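Tritska folding table, white, two months in

I bought the Tritska in March to replace a Bulell card table whose legs had gone soft at the hinges. It cost a little more than the Bulell did and it comes in one box, already put together apart from the feet, which screw on by hand.

The top is smooth and wipes down with a damp cloth. Coffee came off the next morning. Beet juice left a pink mark that took 2 rounds of baking soda. I would not put a hot pan on it without a trivet.

It weighs 27 pounds. I can carry it down the back steps alone, but the handle is on the long side and knocks against my knee. Oskari is taller and has no trouble with it.

The maker rates it for 100 pounds spread over the top. We have had a sewing machine, a full canner and a bag of potting soil on it, at different times, and it held all of them. With the sewing machine running fast there is some shake. A folded towel under the machine helped.
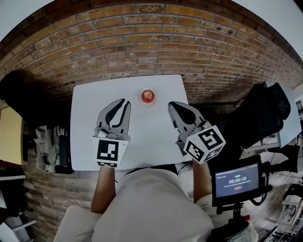

The locking bars are the weak point. They are stiff, and the left one needs a push with the heel of the hand before it clicks. I wrote to the seller and got a polite answer from Impi Leinonen, who sent a new bar. It fit, and it is just as stiff.

Four stars. I would buy it again at the sale price.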